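Clock bench, August, evening

Picked up the wall clocks again. Four came back from the front office with the complaint that they lose time or stop. Danylo Boiko had already put new cells in all of them before they got to me, so it isn't the batteries.

Clock 1 (Dreltholm, square, white dial). Movement runs on the bench with the hands off. With the hands on it stops near quarter to. The minute hand is heavy, pressed brass, and this is a standard movement, not a high torque one. At quarter to it has to lift the whole weight of the hand. Swapped in a high torque movement from the Marchuk drawer. Started first time and went past quarter to without a pause. Leaving it up overnight.

Clock 2 (Dreltholm, same model). Same hand, same fault. Did not swap yet because there is only one high torque movement left with the right shaft, and I want to see clock 1 hold time first.
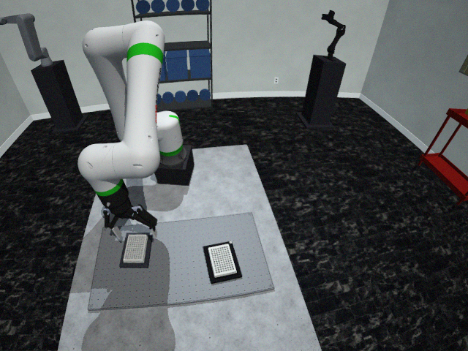 Clock 3 (Grurkix, round, plastic case). Different problem. The hour hand was touching the dial at the two. You can see a faint arc rubbed into the paper. Somebody had pushed the hand down too far when they set it. Lifted it by a hair with the plastic wedge, checked clearance all the way around by turning the minute hand through a full twelve hours. No contact. Put back together.

Clock 4 (Jerkar, the one with the thick wooden face). The dial is too thick for the shaft that was fitted. The nut had only caught one thread and the whole movement was turning behind the face when you set the time. Needs the longer shaft. Measured the dial with the calipers at 22 mm including the backing board. Our longest shaft won't reach through that and leave room for the nut. Two choices: order a longer one, or cut a recess in the back so the movement sits deeper. Svyatoslav Onyshchenko says cut the recess, he has a Forstner bit big enough to start it and will square the corners by hand. I would rather order the shaft and leave the wood alone. We'll talk about it over lunch.

Parts notes

The Marchuk order is in the second drawer, bag number 3166. The label on the bag says shaft length but does not say whether that is the full length or only the threaded part. It is the full length. I have written this on the bag in marker. Please don't take the label at its word, the threaded part is what decides which dial it fits.

Hands are mixed up again. The ones with the round hole and the ones with the oblong hole should be in separate trays. An oblong minute hand will go onto the wrong shaft if forced, and then it slips.

Danylo asked if we should buy a box of 400 cells since the price drops at that quantity. I said no. They'd be old before we got through them.
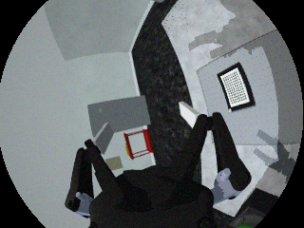

To do

Check clock 1 against the phone in the morning, write down the difference in seconds.
If it's good, do clock 2 the same way.
Ask Marchuk for the next shaft size up and how long it takes to get here.
Sort the hand trays.
Clock 3 can go back to the office now. It's wrapped and on the shelf by the door.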